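The Robot Club Where Hardly Anybody Touches a Robot

6 min read
338 shares | 41 comments

On a Wednesday at half past three, the robotics club at Tosstead High is folding cloths. A student picks one up, doubles it over, puts it away in a drawer, takes it out again and starts over. A classmate keeps a tally on the whiteboard. By the time the late bus comes, the club wants 306 clean recordings for the week.

I went expecting wheels and sparks. When I covered school robotics ten years ago, the gym was loud and something was usually on fire, or smelled like it. The Tosstead club has one arm, an Elby tabletop model bought secondhand, and it spends most of the afternoon switched off. What the students make these days is data: recordings of human hands doing small household jobs, shot from the head of whoever is doing them, which are then used to train the arm.

The club is getting ready for the Salmont Challenge, a student contest in which teams teach a machine to tidy a desk. The rules ask for at least 500 recordings per team. Tosstead turned in 2504 last season and finished in the middle of the pack, a result the students bring up before you can ask.

Some of the work gets done at home, on whatever table is free. The rules encourage that, on the theory that a robot trained in one classroom only learns that classroom.

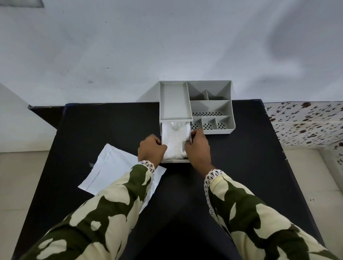
It is hard to argue with the patience involved. Teenagers who can't be talked into putting away their own socks will put away the same piece of cloth for an hour if it counts toward a total. They argue about what makes a recording bad. Is it a fumble? A pause? One senior told me the fumbles should stay in, because a person who fumbles also shows how to recover. A sophomore said that was an excuse for sloppy work. I thought it was the best argument I heard all day, and the adults in the room let it drop so the tally could keep moving.

That is my trouble with the whole thing. The training software comes from Babić, and the students load their recordings into it the way you'd load a dishwasher. A progress bar fills up overnight. In the morning the arm can either get a cloth into a drawer or it can't, and when it can't, the usual answer is to record more. I asked four students what the software does with the recordings. Two gave me a fair outline - it looks for patterns between what the hands see, so to speak, and what they do next. The other two shrugged.

The club's adviser says the shrugging is normal and that understanding comes later. Maybe so. The old clubs had their own kind of fakery, with parents soldering in the garage the night before. But a kid who stripped a gear knew which gear.

I did watch the arm run once, near five o'clock. It lowered itself toward the cloth, pinched a corner, dragged it to the lip of the drawer and stopped there. The students cheered anyway. Then the sophomore erased a number on the whiteboard, wrote in a bigger one, and reached for the next cloth.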